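### 3.2 Sharing of tools between households

The households in Fadwood were visited in December, and 20 of them kept a written list of what they lent to neighbours. Small tools were lent more often than ladders or garden machines. 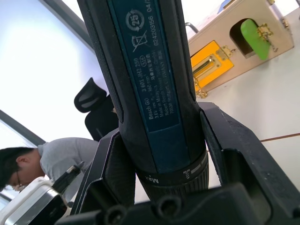
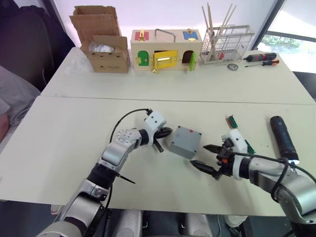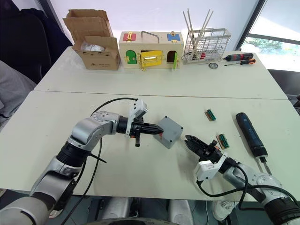

**Figure 3.** A Bosch GO cordless screwdriver; white tables placed together.

Return times were longer than Jakubowski found in Rangel. Six households stopped lending after a quarrel over a late return, and we treat them separately in Section 4.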